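Sándor Szekeres – November 10, 2024
Last updated: November 10, 2024
4 min read

Week 6: Who pays for the sewer?

Last time I left you with Toledo and its 900 new hookups. I love this case! The city charged a flat fee per house, so a widow with one sink paid the same as a laundry – and people were furious. Read the October packet before we argue about it, especially the table on page 4. Bring your own water bill if you can find one.

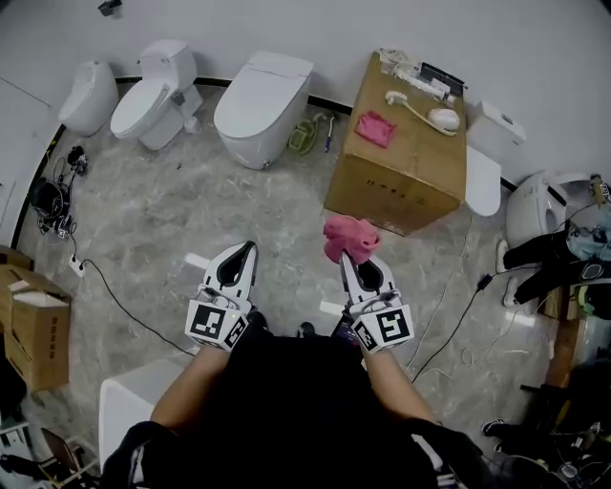
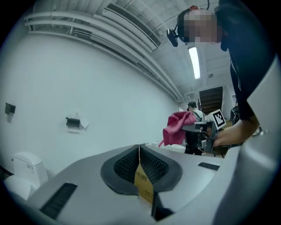
Toilets along the back wall, first picture.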